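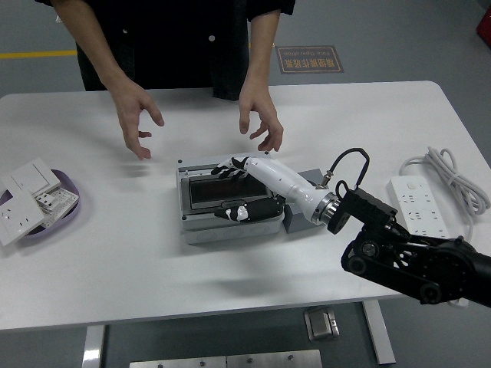 Workshop > Tips > Trying Out Robot Hands

Before You Believe the Brochure: Tips for Trying Out a Robot Hand on Small Electrical Work

Every robot hand I have been offered could pick up an egg. I don't have eggs in my shop. I have wall plates, socket inserts, gray boxes with a recess in the top, and power strips whose cords never lie the same way twice. If you run a small workshop and somebody wants to sell you a hand with five fingers and a five-figure price, these are the things I'd do before signing.

My own notes come from comparing two hands, one from Grandum and one from Besard, over 30 sessions that started in May. Yatziri Ochoa ran the arm and I did most of the complaining.

Use your own parts

A demo kit is picked to make the hand look good. Bring a tray of what you handle on a normal day. Ours was a lavender oval tray with white switch and socket plates stacked in it, and the stacking matters. A plate lying alone on a clean table is easy. A plate leaning on another plate is where fingertips start to push things around.

White plates on a white table are also a fair test for the camera. Ask the seller to leave your table the color it is.

Start with the box, not the tray

A box with a raised rim and a sunken panel tells you more in ten minutes than an afternoon of picking up blocks. The fingers have to come over the edge and curl down while the thumb finds something to do lower on the front. Watch the thumb. On the Grandum it landed well most days. On the Besard it tended to arrive late and shove the box toward whoever was standing there.

Don't screw the box down for the first rounds. You want to know if it slides.

Show the grasp with your own hands first

Stand across the table and hold your hands over the part, fingers curled the way you'd take it. It feels silly and it works. You'll notice that your wrist turns before your fingers close, and then you can check if the arm has room to make the same turn. Bare forearms help, or at least push your sleeves up, so whoever is at the controls can see the angle.

Keep your own hands up and away from the fingers once the arm is live. I don't care what the force limit says on the spec sheet.

Look at the cable before you look at the fingers

Salespeople talk about joints. I look at the cable that loops from the forearm back to the arm. Too short and it tugs at the connector when the wrist turns. Too long and it catches on the work. Move the arm by hand through its whole reach, slowly, with the power off - ask first, some arms don't like it - and watch the loop the entire way. We lost 3 sessions to a connector that had worked itself a hair out of place, and all that time we were blaming the software.

Leave the cord in a mess

Power strips come with a bundled cord, and a loose coil is the hardest thing on the table. Put one off to the side even if you aren't testing it. An arm that can't swing past a coil without snagging it isn't ready for a real bench.

Write down the misses

We logged 1,061 tries between the two hands. A try counted as a miss if anyone had to touch the part, including a little nudge. Montserrat Tapia kept the sheet, and she was stricter than I would have been. Agree on the rule before you begin, or every nudge will turn into an argument.

Things I'd skip

Fingertip sensors, at least at first. Ljungberg sells a nice set, and I still couldn't tell you what it changed.

Voice control. No.

Any test that runs under seven minutes. Motors behave differently after a long stretch of work, and a short demo won't show you that.

Would I buy one?

Not yet. The Grandum hand is the better of the two for boxes and panels, and I'd rent it for a month if the price came down. For sorting wall plates out of a tray, a person at the bench in Lamville is still faster and swears less than I did. If you do rent, get the spare finger price in writing, and ask how long the part takes to ship.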